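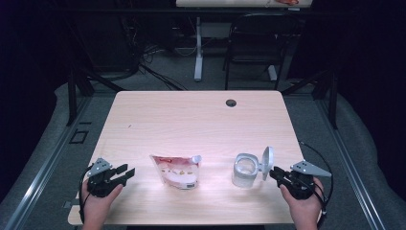
Antonina Moroz wants the cable check done before the gripper check from now on, as a snagged cable can pull a gripper off its zero and then the gripper check has to be repeated. The order below has been changed to suit. Everything else follows the May version of the list.

**Station:** Cindthorpe, table 2
**Date:** Mon 12 October
**Task set:** Stirka (containers, two-handed)
**Result:** open for recording, with two items to fix

## 1. Floor and surroundings

- [x] Chair pushed back from the far side of the table
- [x] Curtains drawn on both sides
- [x] Side rails tight, no sharp ends at knee height
- [ ] Floor cables tied up
 *Comment: Not done. There is a tangle on the carpet behind the table, on the left, toward the second table. It is outside the standing area, so recording can go on, but it needs ties and a cover before the next inspection. Same comment as last time.*
- [x] Walking route to the door clear

## 2. Cables on the grippers

- [x] Left cable runs down past the table edge with slack
- [x] Right cable runs out to the right, then down, with slack
- [x] No cracks or flat spots in the jacket near the plug
- [x] Full reach test: both arms to the far corners, no tug felt
 *Comment: The right cable makes a wide loop. Fine for most tasks. For anything that needs the right hand to cross over the left, check that the loop stays off the tabletop.*
- [x] Plugs seated, strain relief in place

## 3. Grippers

- [x] Fingers open and close fully on both sides, no grinding
- [x] Finger tips clean
- [x] Triangular plates firm, no play when pushed with a thumb
- [ ] Spare set of finger tips in the drawer
 *Comment: Drawer was empty. Ordered from Pretorius. Until they arrive, stop recording on this table if a tip splits — do not tape it.*
- [x] Zero position recorded with the jaws closed on nothing
 *Comment: Do this with the jaws closed on nothing, every time. Last week one person zeroed on a lid and the opening widths came out wrong for a whole morning. We lost 12 episodes.*

## 4. Table and objects

- [x] Table does not rock
- [x] Surface wiped
- [x] Only the objects on the task card are on the table
- [x] No chipped glass
- [x] Caps and lids set to the state given on the card (open or closed)
 *Comment: Lid state gets missed more than anything else on this list. The card has a line for it. If the card says open and the lid is closed, the episode teaches the model the wrong start. Fix it before pressing record, and if you notice halfway through, finish the motion and mark the episode as bad.*
- [x] Cloth within reach for spills

Glass goes in the middle of the table. If a task lifts one object over a glass one, keep the lift slow and the lower object well away from the edge. 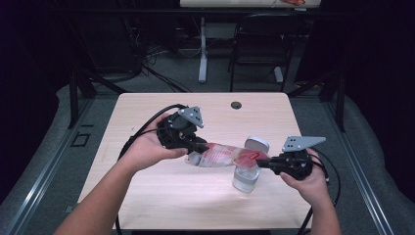
Should an episode be thrown out if the object slips during a two-handed hold?

Keep it if the operator recovers and finishes the task, and tag it "slip." The training group wants recoveries in the set. Throw it out if the object falls off the table, if a hand leaves its gripper to catch something, or if the recording was stopped early.

## 5. Operator

- [x] Sleeves clear of the finger linkages
- [x] No rings or watches
- [x] Table height suits the operator, elbows not lifted
- [x] Break timer set
 *Comment: The timer was set but muted. Please leave the sound on. Holding both grippers up for a long block is hard on the wrists and the pace drops well before people say they are tired.*
- [x] Operator knows where the stop switch is and has pressed it once today

## 6. Recording

- [x] Test episode recorded and played back
- [x] Both grippers tracked through the whole test episode
- [x] Hand positions match what is seen on playback
- [x] Brokiment open on the side screen, correct task set selected
- [x] Disk space enough for the day
 *Comment: Enough for one day only. Move the older files off tonight.*

Counts for the Stirka set at this table, taken from Brokiment before the inspection:

| | Episodes |
|---|---|
| Recorded in the last block | 260 |
| Passed review | 183 |
| Total passed since May | 1,977 |

The pass rate for the last block is lower than it should be. Most of the rejects are tagged either "lid state" or "tracking lost." The second group nearly all have the left plate turned away from the camera for a few seconds. Operators do not need to hold the plates stiffly toward the camera, but they should avoid rolling the wrist all the way over when a smaller turn does the job.

## Actions

1. Tie and cover the floor cables behind the table.
2. Fit a spare tip set in the drawer when the Pretorius order comes in, and write the date inside the lid.
3. Move the older recordings off the disk.
4. Print section 4 on the task card — Antonina Moroz has the template.

Items 1 and 2 stay open. Recheck both before the next block starts.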